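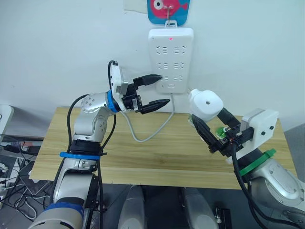

Both arms at the power strip, with the fish keeping watch.

The Wiggle

Print this story | E-mail to a friend
3 comments

I had 1,886 good ones the night I found out about the wiggle.

You have to understand that 2,000 was the number. Two thousand good ones and Murance would pay the completion bonus, and the completion bonus was my transmission, because my car had been stuck in second gear since before Thanksgiving and I'd been driving across Garkdale like I was leading a parade. So I was counting. I had a sticky note on my knee, practically.

The job was simple to explain and my mother still didn't get it. I hold two handles. The robot has two arms. Whatever my hands do with the handles, the arms do over the table, and the computer writes it all down so that later on it can learn to do the same thing without me. "So you're training your replacement," my mother said, and I said no, Mom, I'm training my replacement's hands, which I thought was pretty good until I heard it out loud.

The task that month was called Assembly Kerekes, after I have no idea what. Pick up the bottle, get the neck and the white part together, keep everything straight. Then there was the plugging and unplugging side of it, up at the strip on the wall. Do it, hit the pedal, put everything back a little differently, do it again. The "a little differently" matters! If you always put the bottle in the same spot, the thing learns the spot and never learns the bottle. They told me that on my first day and I nodded as if I'd known it all my life.

And there was the fish. It was a pink cartoon fish with a big round white eye, right up above the power strip, and for five weeks it looked at me every single time I reached for the wall. I named him Bunstead. I'd say, "Okay, Bunstead, going in," and go in. This is the kind of thing that happens to you when you work until eleven at night with a headset on.

My hands weren't great at it, at first. You don't feel anything through the handles, is the problem. You can see the gripper touching something, but your fingers get no news about it, so you lean in too hard and the bottle squirts away like a bar of soap. I dropped it so many times in the first week that I started hearing it in the shower. What I worked out, after a while, was a little move. I'd bring the two pieces almost together, stop, wiggle the left hand twice, tiny, and then push. I don't know why it worked. My grandfather used to do it with house keys.

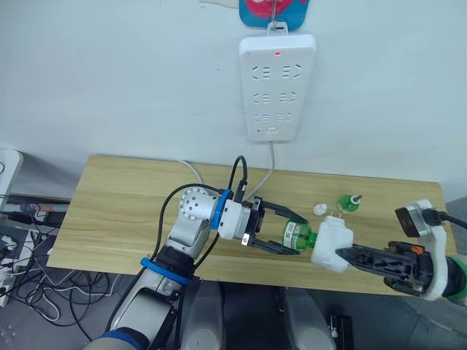 Green bottle on the left, white part on the right, and hold your breath.

So anyway, it was December, and I was at 1,886, and I was feeling rich. I'd gotten twenty-something clean ones in a row and I was already picturing third gear. I stopped to eat a granola bar (over by the door, we weren't allowed crumbs near the table) and I saw that the upstairs people had left the viewer open on the other monitor. They'd been testing an early version of the model. There was a folder of runs in there, and I clicked on one.

It was our table with our strip and good old Bunstead. The arms came in on their own, kind of slow, like somebody coming downstairs in the dark. The left one got the bottle on the second try. The right one brought the white part over. They came almost together, and they stopped, and the left hand wiggled. Twice. Tiny.

I put down the granola bar.

I watched another one and it did it again. I watched one where it missed the bottle completely, just closed on air, and it carried that handful of air all the way to the middle and stopped and wiggled it twice and pushed. I laughed so hard I had to sit down, and then I wasn't exactly laughing. I mean, that was my grandfather. He'd been gone nine years, he'd never touched a computer in his life, and there he was at his own front door in the rain with a bag of groceries on his arm, wiggling.

Then I noticed the other thing. Before it went for the wall, every time, it waited. Maybe a second. The arms just hung there doing nothing at all, and it took me four or five runs to figure out what the wait was.

It was the second when I said hi to the fish.

Well, I panicked. I thought, that's it, I've ruined it, I've taught a very expensive machine to say hello to Bunstead, and there goes the bonus. I went back to my handles and tried to do it right. No wait, no wiggle. I was terrible. I had the green piece pinched up crooked with its prong aimed off to the side, and the adapter got away from me and ended up clear over by the other arm, and I sat there with the pedal under my foot and couldn't make myself press it. 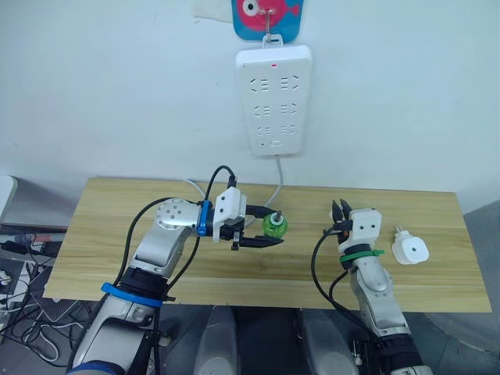
Baoshan Tan said, from the doorway, that I should press it anyway and mark it as a miss, that a miss with a fair label on it was worth something and one I quietly threw out was worth zero. So I pressed it. Then I confessed to the whole thing, the wiggle and the fish and the one-second hello, all in one breath.

It was quiet for a bit. "Can you do it slower?" Baoshan said.

"Do what slower?"

"The wiggle. It's the only part it gets right."

And the wait? The wait they'd trim. They had a script for that, it cut out the stretches where nothing moved, it just hadn't been run yet on my batch. I said fine, sure, trim it. I was weirdly hurt on Bunstead's behalf.

I got my 2,000 before New Year's and the car got its transmission. The next task was folding washcloths at a different table, with a plain wall and nothing on it. I'd reach for the first corner and there'd be this little gap where I should have been saying something. I lasted 3 shifts, and then I brought in a sheet of stickers from the dollar store and asked Baoshan how they felt about a turtle.

Share this story (3)
Back to top | Contact the editors | Copyright of each story remains with its author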